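Misora Quilted Bedcover, Queen: Four Months In

I have owned more bedcovers than anyone with one bed should, and most of them ended the same way: on the floor by two in the morning, with me underneath a bath towel. So when Archana Awasthi, who sleeps like a dropped plank and has no sympathy for the rest of us, told me to quit buying fluffy things and get something quilted with a bit of weight to it, I spent an evening reading product pages and ordered the Misora.

It comes in a zippered plastic bag that you will promise yourself to reuse. Mine is under the bed with the other zippered plastic bags.

First impressions were mixed. Out of the bag it smelled like the inside of a new suitcase, and the fold lines were sharp enough to slice bread. The care tag says cold wash, low dryer, do not iron. I ironed it. One corner is now flatter than the others and I would like to tell you this taught me something.

The fabric is on the crisp side for the first few washes and then gives in. By the second month it had gone soft in the way an old shirt goes soft, and the filling had stayed where it was put. This is where the Fenley I had before fell down. After one winter all its stuffing had moved to the bottom end, so that my feet were in the tropics and my shoulders were in Duluth. The Misora's stitching lines are close together and I have found one loose thread, which I pulled, against all advice. Nothing came apart.

Warmth: fine for a house kept at a normal temperature. In December, with the heat turned down overnight because I am cheap, I needed a blanket underneath. In summer I expect it will be too much, and it will go on the chair, where it will look very nice holding up my laundry.

Size is my main complaint. The listing says it has a generous drop on all sides, and I'd like to meet the mattress they measured. On ours, which is 16 inches deep with the topper, you get a decent hang at the foot and a stingy one at the sides. If you share the bed with somebody who rolls, order the king. Sneha Vishwakarma did, after trying mine out on a weekend visit, and hers reaches well down both sides and is a menace to fold.

It also slides. Quilted cotton over smooth sheets will travel, and each morning ours has crept a hand's width toward the window. I tried the Trika corner clips, a set of 4, and they held beautifully until I sat down to put my socks on, when one shot across the room. I now just tug it back.

Then there are the looks. You get a choice of plain gray, plain other gray, and flowers. I went for flowers. I had been talked into gray once before, by a Mathur throw that managed to make the whole room look like a dentist's waiting area, and I wasn't doing it again. These are big, loud, grandmotherly blooms and there is a ruffle. You will have opinions about the ruffle. I did too, and then I stopped noticing it, except when it tickles.

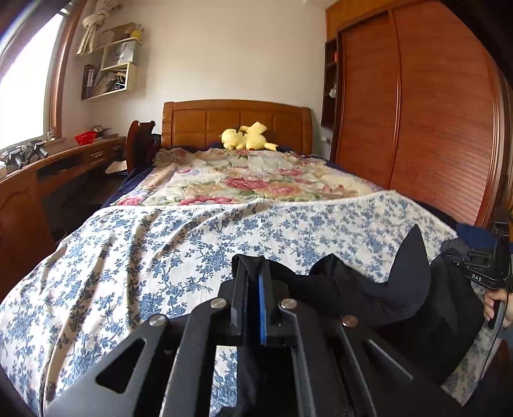 Flowers and ruffle, with navy bedding for contrast.

Washing has been painless. It fits in our front loader with some shoving and needs two rounds in the dryer, with a shake in between. The pinks have kept their color so far, coffee comes out if you get to it quickly, and red sauce mostly does. Don't ask why there was red sauce.

Pros: stays soft, filling doesn't wander, hides crumbs in the pattern.

Cons: short at the sides, slides around, smells of suitcase for the first week.

I paid 34 dollars on sale, and at that price I'd buy it again, one size up. At full price I'd sulk for a few days first.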